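Busto table linen - plain weave tablecloths and runners for daily use

Sold by Emport. Woven and sewn at our workshop in Zirurdale.

The Busto cloth is made for tables which are used every day. It is a half-linen, flax one way and cotton the other, so it is heavier than a summer cloth but it still folds small. You can order it in natural, chalk or dark blue. All colours are dyed before weaving and the two sides look the same.

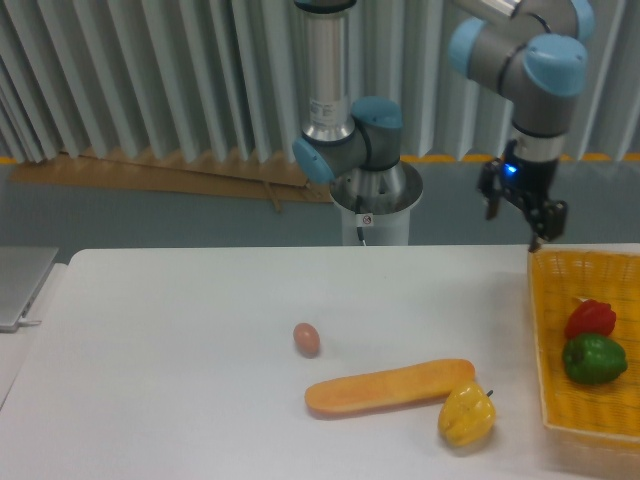
Choosing the size is where most customers write to us, so please measure the table before you order. Take the length and the width of the top and add the drop you wish on each side. For daily meals we advise a short drop, because a long one is caught by the knees. If your table has a white top and you mostly put food and a woven basket on it, as here, perhaps you don't want to cover it fully, and the runner is then the better choice. The runner is 50 cm wide and leaves the edges free for plates.

Available sizes:
Runner, 50 x 162 cm
Square cloth, 162 x 162 cm
Other sizes are cut to order, please allow 3 weeks

Every cloth has a mitred corner and a double hem. The hem is sewn by machine and the corner is closed by hand. So-ying Tai has made our corners for many years and she also repairs them, if you send the cloth back washed.
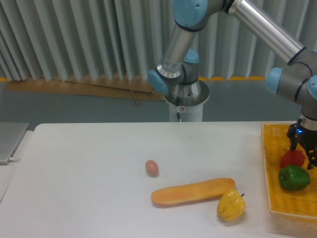
Emport Household Catalogue, page 50

Washing: wash the cloth alone the first time, at 40 degrees, with a mild soap. It will shrink a little in the length and we have already counted this in the sizes given. Hang it while it is still damp and pull the hem straight with your hands. Iron on the back side - the front can become shiny if the iron is too hot. Please do not use bleach on the dark blue.

Wine and tea come out with cold water when you are quick. For candle wax, let it become hard, lift it with a spoon and iron the rest through kitchen paper.

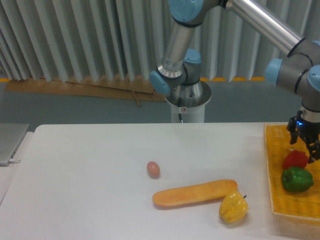
White table with yellow woven plastic basket.

The yarn comes from the Tse mill and we buy it once a year, in June. One delivery is enough for roughly 1000 runners. A new delivery can have a slightly different tone, so if you need several pieces for one room, please order them together. For fabric samples write to Tin-yau Sin at the Emport shop, and tell him which colours you would like to see.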